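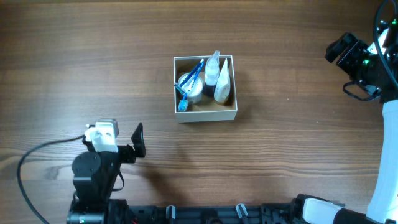 Toothbrush, razor and a round tin, boxed up on a wooden table.

The slow train to Lullelgate

There are quicker ways to reach the coast in December, and my family has suggested all of them, but I do love the slow train from Restgate. It takes 3 hours, stops wherever it fancies, and gives you time to finish a flask of tea and most of a paperback (I never quite manage the paperback).

Lullelgate itself is half asleep in winter, bless it. The Grultano guesthouse keeps two rooms open and does a very good kipper, and if you walk down past the harbour wall before dark you'll generally have the beach to yourself, apart from the dogs. Pack light, as the hill up from the station is steeper than I ever remember!

Related
Soup by the sea at Bite, Lullelgate
Restgate's winter market

Comments
Is the kipper extra? It was last year.
Lovely read. We went in the rain and still enjoyed it.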